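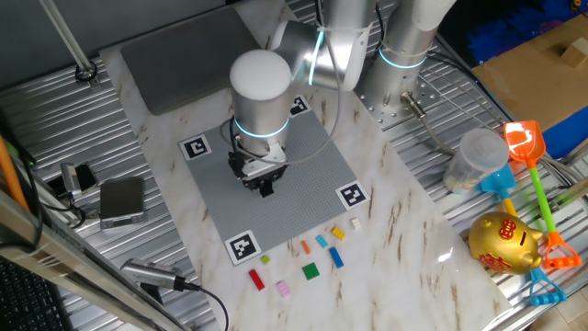 Panagiotis Pappas thinks we should have built the whole thing in gray. Color is cheating, he told me when I showed him the first layout, because people stop looking at the shapes and just go "oh, pretty!" I wrote that down and then ignored it for two weeks. So that's where my report starts, with an argument I sort of lost.

My project is a little harbor town called Jultanport, built in LEGO on one gray baseplate. The rule I set myself was that every building has to be readable from its color and its footprint alone. No signs, no stickers, no minifigures waving at you. Red is a house, blue is anything to do with water, green is a park, yellow is a shop. Pink was supposed to be the school, but I kept changing my mind (sorry, school).

I started with a tub of 300 bricks, mostly hand-me-downs, and spent the first evening just sorting. I love sorting! I lay the bricks out beside the baseplate before I commit to anything, a few colors at a time, and push them around until I get a street I like. It's slow, but pulling a brick off the studs for the fifteenth time is slower, and my fingernails can't take it.

The harbor wall was the hard part. Long bricks make a nice clean edge, but I had hardly any in blue, so I tried filling in with cyan and it looked like a swimming pool. Then I tried white along the front, like foam, and that worked so well I did the whole shoreline that way. The tiny lime pieces ended up as bushes. Orange I still can't place. Stood on its side it makes a pretty good lighthouse, laid flat it's just a plank.

Back to Panagiotis. I did build one block with no color in November, and he was right that I noticed the shapes more. Two of my houses were exactly the same, and I'd never seen it. I fixed those and put the color back, because a gray harbor town is kind of sad.

Next term I want a second baseplate for the hill behind the town, and a lot more blue. Everett Holloway has promised me his old castle set for the rocks, if he can find the lid to the box.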